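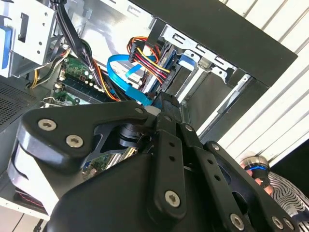 Zorkomberg Automation Desk
18 Apr 2023

1/ We are asked more often than any other question whether machines are ready to take over ordinary chores, at home or on the shop floor. This thread sets out our current position. It draws on our work with the Clirnport repair and reuse depot, where 349 desktop computers were opened for parts recovery in February.

2/ Our short answer is that some steps are ready and very few whole jobs are. A step is "pick up this part from this tray." A job is "take this computer apart and sort what is inside." The distance between the two is larger than most published figures suggest.

3/ Desktop computers are a useful test. They are built to be opened by hand, the parts follow broad standards, and the work is dull enough that depots have trouble filling the shifts. If a machine can manage any repair task at a fair cost, this should be among the first.

4/ The cables are the main difficulty. Power wires come down in a bundle, cross the case and end in a connector at the back of a drive. A data cable may loop over the same space. A metal drive cage and its bays leave little room for a hand, and less for a gripper with wide finger plates.

5/ Rigid parts are a solved problem in many factories. Soft parts are not. A cable moves when it is touched, and it may then hide the connector that was in clear view a moment before. A trained worker feels for the connector and carries on. Most systems we have reviewed stop and look again, and a few do not stop when they should.

6/ Small fasteners and ties come next. A single white cable tie holding a bundle in place can hold up the whole sequence. The worker cuts it in passing. For a machine it is a separate task, with a separate tool and its own risk of cutting a wire.

7/ Memory modules are more encouraging. They stand in a row and the latches are at known places. Where the cables have been cleared first, we regard module removal as a fair candidate for automation within the present budget of a mid-sized depot.

8/ Drives fall in between. A plastic latch on the drive bay helps when it is in good order. Latch designs differ from one maker to the next, however, and a brittle one will break under a steady pull that a person would have eased off.

9/ The Lambrakis method, which several readers have raised with us, scores each attempt by time and by damage. We support the use of both. A drive removed quickly with a bent connector is not a saving, as the depot sells the part and not the minute.

10/ Our review log now holds 3,133 attempts at single steps, entered by hand. It should not be read as a success rate for full disassembly. The log covers steps chosen in advance, with a person close by and free to step in.

11/ On household chores, we advise more caution still. A kitchen drawer or a laundry pile has no service manual. Pomix, our working checklist for home tasks, lists 10 conditions that should be met before a machine is left to work alone. In our view 2 of them can be met today: a fixed work area and a stop control within reach.

12/ Employers have asked whether they should delay hiring. They should not. The near-term gain lies in giving machines the repeated steps and keeping trained people for cables, damaged cases and anything that has been altered by a previous owner – which describes a large share of the machines a depot receives.

13/ Buyers should ask any supplier for uncut footage of the complete task, the number of times a person assisted, and the condition of the parts afterward. A supplier unable to provide all of these should be asked to return when it can.

14/ Comments from depots, repair shops and schools are welcome. We are especially interested in records of failed attempts, including those that were never written up. Replies to this thread are read by the desk.

Contact the desk | © Zorkomberg 2023 | Back to top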